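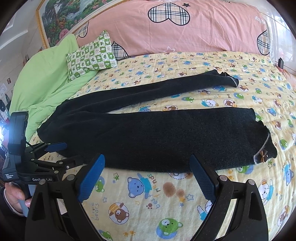
Black knitwear with a bow trim, laid out on a yellow sheet.

About Prarell

Prarell is a laundry and clothing care shop in Clovidport. We wash, dry, mend and fold household laundry, and we take in knitwear that people would sooner not put through their own machine. The shop is at the lower end of Restrepo Street, with the drop-off counter at the front and the workroom behind it.

Heriberto Huanca and Danai Stefanou opened the business with 2 washing machines and one long folding table. Heriberto had worked in hotel laundry and Danai did alterations from home. At first the work was mostly sheets and towels from guest houses near the harbor. Customers began leaving sweaters and knit dresses in the same bags, and those pieces needed different handling, so Danai set up a separate bench for them.

Today there are 6 of us. We handle 800 bags in a normal month and more in January, when the winter bedding comes in.

What we do

Wash and fold. Bring your laundry in a bag and we return it clean, dry and folded. Lights and darks are washed separately. If you use an unscented detergent at home, tell us at the counter and we will write it on your ticket.

Knitwear. Sweaters, cardigans, leggings, knit skirts and dresses are washed by hand or on a wool cycle, depending on the label. They are dried flat on racks. We don't hang wet knits and we don't tumble dry them unless the label allows it and you ask us to.

Bedding. We take sheets, duvet covers, blankets and pillows. Children's bedding is welcome, including printed sets. Please fasten the buttons or zippers on duvet covers before you bring them in.

Mending. Danai and Annapurna Shetty repair hems, seams, small holes and loose trim. Bows, beads and buttons that have come away can be sewn back on if you still have them. Put them in an envelope with your name on it, as small parts get lost in the bottom of a bag.

How we fold

We get more questions on folding than on washing, so here is the way it is done in our shop.

A knit is spread out flat first, on a clean sheet. Sleeves and legs are straightened from the seam outward, and any twist is worked out by hand. Ribbed fabric will stretch if it is pulled from one end, so we support the length of it and move it in short steps. Ruffled and scalloped edges are smoothed with the palm and left to keep their shape. We do not press them.

Dark garments go on a light or bright sheet. Lint and pulled threads are easier to find that way, and so is the outline of the piece. Fuzzy trims are checked last and picked over by hand.

Folding is done lengthwise first and then across. Where there is a bow or beading, the fold is made to one side of it and that part goes on top of the stack with a piece of tissue over it. Long garments are folded in thirds. Heavy sweaters are folded once and laid at the bottom of the bag.

Adaeze Bako runs the folding table and trains new staff on it. New people start with towels, move on to shirts and sheets, and come to knitwear after their second month.

The people here

Heriberto Huanca: owner, washing and machines
Danai Stefanou: owner, mending and alterations
Adaeze Bako: folding and finishing
Annapurna Shetty: mending, trims and beadwork
Jhosep Yupanqui: counter, pickup and delivery

Our sixth person is whoever is with us for the season, usually a student from the college.

Pickup and delivery

Jhosep drives 2 rounds a day, one in the morning and one after 4 p.m. We cover Clovidport and the Priredlow side of the river as far as the old rail bridge. Leave your bag with the ticket tied to the handle. If you live in an apartment building with a locked front door, please give us a phone number that someone will answer.

Wash and fold is ready the next working day. Knitwear takes longer because of the flat drying, and thick pieces may need an extra day in wet weather. Mending times are given at the counter once we have looked at the item.

Before you drop off

Check the pockets. Tell us about stains and what caused them, if you know. Point out any hole or loose thread you have already noticed and we will mark it on the ticket. Garments without a care label are washed cold by hand.

Unclaimed laundry is kept on the back shelves for two months. We call before we move anything.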